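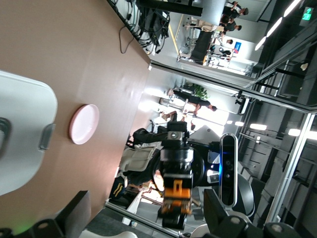
Pink plate and container lid on the brown table, with the taped floor behind.

Tangen room meeting, July 13, 2022
Eleven of us came, and I took the notes again, so blame me for the spelling!

1. Last time
We read through the February notes and everyone was fine with them, apart from the bit about the coffee money, where I'd put 200 and it should have been $200 for the whole year (sorry). The Primonach order is still open. I said I'd chase it and I will.

2. Lids
This took far longer than it should have. We own a good pile of containers and we never seem to have the right lid when we want one. The big pale one with the latch has been on my mind in particular, as I'd love to know which box it belongs to. We went back and forth over marking lids and boxes with matching numbers, or just stacking each box with its lid on, even if it takes up more shelf. Stacking won, 6 to 4, with one person saying they really didn't mind. We start as soon as the top shelf has been cleared, and any lid without a box by the next meeting goes in the recycling.

3. Plates and cups
The pink plate is staying. I was very happy about this! There was talk of replacing the whole lot with a plain white set from Disora, but the colored ones are easy to spot when they wander off to another room, and we've lost so many already. We agreed that plates and cups live on the brown table while we're sorting, and go back to the cupboard at the end of the day. Please rinse them first. I'll put up a note by the sink, a friendly one.

4. The white table
I brought this up, so I'll try to be fair. The white table has turned into the place where things get put down: the flat cardboard box, a power adapter and its cable, the water bottle with the blue cap, the shaker bottle, the red card. I'd like us to keep one end free for drinks and the other for packing, and I'd like the cable kept well away from the drinks end (please!). Most people liked the idea.

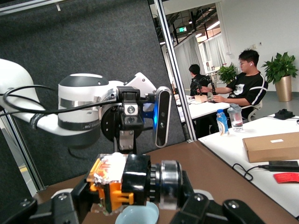
One person wondered if it wouldn't be easier to get a small shelf for the drinks and leave both tables for sorting, and said there was a spare one at Pliltberg going for free. We all perked up at that. The question is whether it fits without sticking out over the yellow tape, so I'm going to measure before we say yes. Until then we try it my way, one end each.

5. Bottles
Short one. Put your name on your bottle. Bottles without a name get emptied and washed on the last day of the month.

6. Anything else
Someone asked for more light-colored chairs and someone else asked for fewer chairs, so we left that alone. Moving our start time half an hour later was popular and we'll try it next time.

To do (all me so far, help welcome): chase Primonach, write the sink note, measure for the shelf.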